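The Headphone Drawer, Part 2: The Blue Ones

Gallery posted Mon 11 November by Margareta Ghiță

Every household has a drawer where headphones go to think about what they've done. Mine took up a full shelf by September, at which point I started sorting the contents before deciding what stays. Part 1 covered the earbuds, may they rest in their tangle. We now move on to the over-ears, beginning with the light blue pair that has outlived two phones, one couch and my interest in podcasts about shipwrecks.

First, a word on the white surface. I used to lay everything out on the kitchen table, where each pair looked as if it had been served with toast. Plain white is kinder to pale blue plastic. It is less kind to dust, and I own a lot of dust.

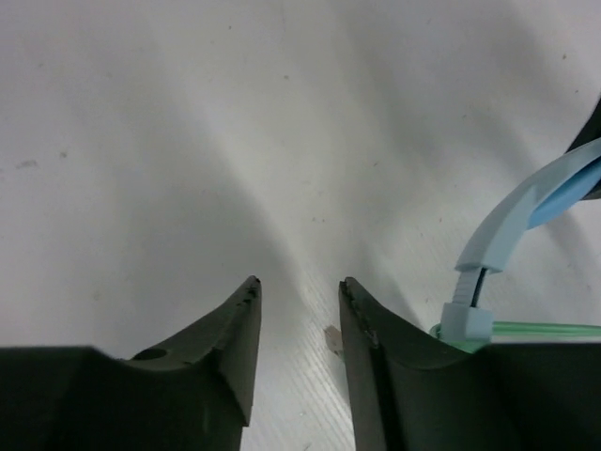

I have a soft spot for a bare patch of table. It's the best my house ever looks. The shadows come in at a slant, everything is smooth and a bit shiny, and for a minute I believe I'm a person with one pair of headphones and a filing system. Then I remember the shelf. My spreadsheet has columns for color, cord and "reason kept," and the last column is mostly the word "cord."

The blue pair came from Grilia, a shop near my old apartment that sold phone cases, umbrellas and, for a while, soup. I paid 25 for them and felt robbed. My brother had just spent 270 on a pair of Draltwoods and wanted everybody to know about the bass. His lasted until he sat on them. Mine, I like to mention at family dinners, did not have any bass to lose.
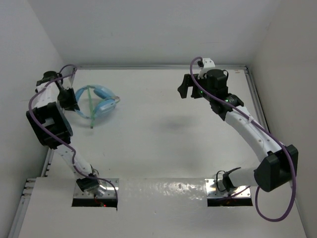 They're a little bit see-through, a feature I took for luxury at the time. I've worn them on buses, in waiting rooms and through around 1,000 loads of dishes, and strangers have asked me if they belong to my daughter. I don't have a daughter. The band has a nice curve to it all the same, and the oval cups cover my whole ear, a courtesy the earbuds from Part 1 never managed.

Then there's the cord. Thin, green, and never once where I left it. I have tried the over-under coil, the figure eight and a bread bag clip. The figure eight held for a whole weekend, possibly because I was away. 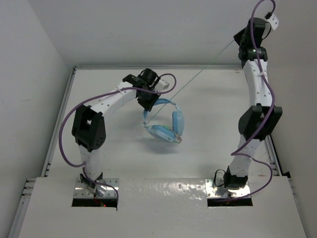 Blue over-ears, pale green cord pulled out on the diagonal. It has never been this straight at my house.

Verdict: staying. "Reason kept" now reads "cord, sentimental."

Next in the gallery are the Lunde pair with the squeak, and the Janens, which I'm fairly sure belong to my dentist. If you're my dentist, write to me.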